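Besance is looking for a staff writer, and for a few singers to write about

We're a small online music magazine with a soft spot for R&B and for the slow, strange route most vocalists take to their first proper record. After three happy years our features writer is moving on, so we need somebody new who listens closely and files on time. You'd write two long profiles a month and help with our January round-up, which last year drew 2,659 reader votes and kept us all up far too late.

We'd also love to hear from unsigned singers and vocal groups for our new interview series, Pivusley. No label, manager or video needed, just one finished song and an hour to talk about how you made it.

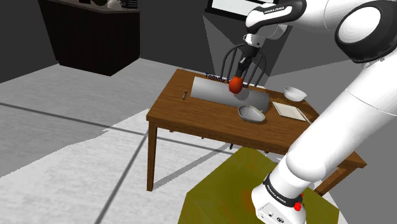 Writers should send us two pieces they've published anywhere (your own blog is fine) and a 200-word review of any single you've had on repeat. We read the small details first, so be exact and be vivid. Tell us what is in front of you, as you'd say a gripper is holding an orange-red fruit over a grey tray, and then tell us why the chorus made you miss your stop. Please don't send us a list of influences — we'd far rather have one good sentence about a bassline.

Singers can send a link to the song and a few lines about themselves. Each act we feature gets a fee of £60 and a copy of the recording to keep.

The writing job is part-time and can be done from home, with a desk at our Kuipers Street office whenever you fancy company. Write to Brendan Hegarty, features editor, by Wednesday, July 22, 2020, putting either "Writer" or "Singer" in the subject line.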